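Chapter 7
Showing a Robot What to Do

A robot arm that has been programmed by hand does exactly what its program says. Someone has written down where the arm goes, how fast it moves, and when the fingers close. For a part that always arrives in the same place, this works well, and many factory robots still run this way.

Trouble begins when the object moves. A bottle may stand a little to the left or be turned so that its label faces another way. Writing rules for every case takes a long time, and the list of cases is never complete. This chapter covers a different approach, in which a person performs the task and the robot's controller is trained on a record of that performance. The usual name for it is learning from demonstration. One recorded performance is called a demonstration, or an episode.

After reading this chapter you should be able to name the main ways of recording a demonstration, say what data each one produces, and judge whether a set of demonstrations is good enough to train on.

7.1 Three Ways to Record

The oldest method is kinesthetic teaching. The teacher takes hold of the arm itself and moves it through the task while the joint sensors record each angle. The data fit the robot perfectly because they came from that robot. The work is tiring, though, and the teacher's own hands and arms often block the cameras.

The second method is teleoperation. The teacher moves a joystick, a headset controller, or a smaller copy of the arm, and the real arm follows. The cameras see only the robot and its surroundings. The cost is that the teacher loses the sense of touch, and even a short delay makes fine work slow. In Section 7.5 we use the Trultness leader arm as our example.

The third method leaves the robot out of the recording. The teacher carries a hand-held gripper with a camera fixed to it and does the task directly. The camera sees the work from the tool's point of view, much as a camera on a robot's wrist would. Square black-and-white markers, called fiducial markers, can be attached to equipment so that software can work out its position from an image. Some teachers also wear a camera on the head, which adds a second view of the same motion.

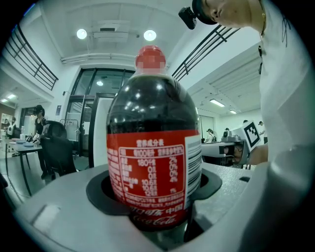

7.2 What a Demonstration Contains

Whatever the method, a demonstration is a set of streams recorded together. Most data sets have at least these:

Images from one or more cameras.
The position and orientation of the gripper over time.
The opening between the fingers.
A short text label naming the task.

Every stream carries a time stamp. If the images run even slightly behind the gripper positions, the controller will learn to close its fingers too early or too late. The Wekis recorder, used in the exercises, writes all streams against one clock. If your equipment doesn't do this, measure the delay of each stream before you collect anything — it is very hard to repair afterward.

The path of a hand-held gripper has to be worked out from the images and, if the tool has one, a motion sensor. Plain white walls give the software little to follow. Shelves, railings, and furniture give it edges and corners, so an ordinary busy room is often easier to track in than a bare one.

Wide-angle lenses are common on these tools. They bend straight lines, and they take in a great deal of the room along with the object.

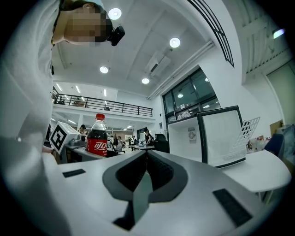
A controller trained in a single room may come to depend on details of that room. The remedy is variety. Change the starting position of the object, the height of the table, and the lighting, and collect in more than one place if you can. The Rullaline set, which we return to at the end of the chapter, has 3000 episodes. A first model trained on 532 of them, all recorded at one table, did well at that table and poorly at the next.

7.3 Good and Bad Demonstrations

People are not consistent teachers. One reaches for a bottle from the side, another from above. Both are correct, but a simple model may average the two and send the gripper along a path that neither teacher used. Fröhlich's rule, a working guide we will use throughout, is to agree on the approach direction and the grasp point before recording starts, and to let everything else vary.

Speed matters too. A teacher who pauses to think leaves a stretch of data in which nothing moves, and the controller may learn to stop there. Practice the task a few times first, then record. If an episode goes wrong, keep the file but mark it as failed. Section 7.6 shows how failed episodes can be used to test a model.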